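받는 사람: 스타브소프(Stavthorpe) 입주사 메일링 리스트
제목: Re: 5층 출입구 청소 방식 변경 건

> Muammer Sezer 님이 씀:
> 12월부터 5층 유리문과 사물함 쪽 청소를 Avcı에 맡기려고 합니다.
> 매일 저녁 문 유리와 바닥 타일을 닦고, 벽 얼룩은 Wollora 세정제로 지운다고 하네요.
> 한 번에 50분, 입주사당 월 2000원만 더 내면 됩니다.
> 이견 없으시면 이대로 계약하겠습니다.

이견 있습니다. 금액이 커서 그러는 건 아닙니다.

첫째, 매일 50분이 왜 필요한지 모르겠습니다. 유리문 한 짝에 흰 벽, 사물함 앞 타일 바닥이 전부인데 견적서에는 면적도 작업 순서도 없습니다. 지난번 Zovadgate 쪽에서 받은 견적에는 그나마 항목별 시간이 적혀 있었습니다. 그 파일 아직 가지고 계시면 다시 올려 주세요.

둘째, 세정제 얘기는 믿기 어렵습니다. 스위치 밑에 거뭇하게 번진 자국은 저도 예전에 매직블록으로 문질러 봤는데 페인트만 반들반들해졌습니다. Wollora가 그걸 "흔적 없이" 지운다면 눈에 안 띄는 구석에 먼저 시험해 보고 결과를 보여 주면 됩니다. 하필 EXIT 버튼 바로 옆이라 세정제를 분무기로 뿌리는 것도 반대합니다. 천에 묻혀서 닦는다고 계약서에 써 주세요.

셋째, 정작 먼지가 끼는 곳은 문 아래 금속 레일인데 메일에 한마디도 없습니다. 유리 가운데만 훔치고 가면 사흘이면 도로 마찬가지입니다. 문 밑동과 레일은 걸레 하나 들고 쪼그려 앉아 손으로 닦아야 합니다. 사물함 밑도 그렇습니다. 바닥에 놓인 장비랑 케이블을 누가 옮기고 누가 제자리에 두는지 정하지 않으면 그쪽은 영영 안 닦일 겁니다.

한 달만 시험 삼아 해 보고, 레일과 사물함 밑을 확인한 다음에 계약하면 어떨까요. 그 전까지는 저희 회사는 찬성에서 빼 주십시오. 그리고 170번 메일에서 물어본 걸레 보관 장소도 아직 답을 못 받았습니다.

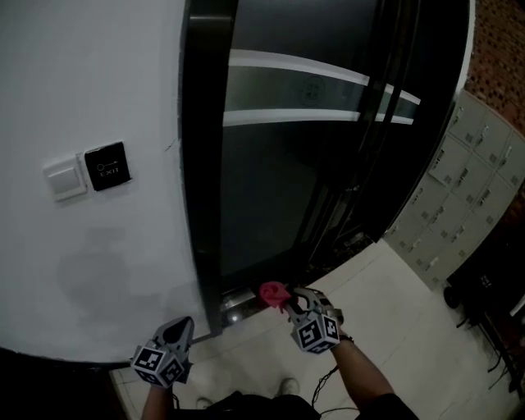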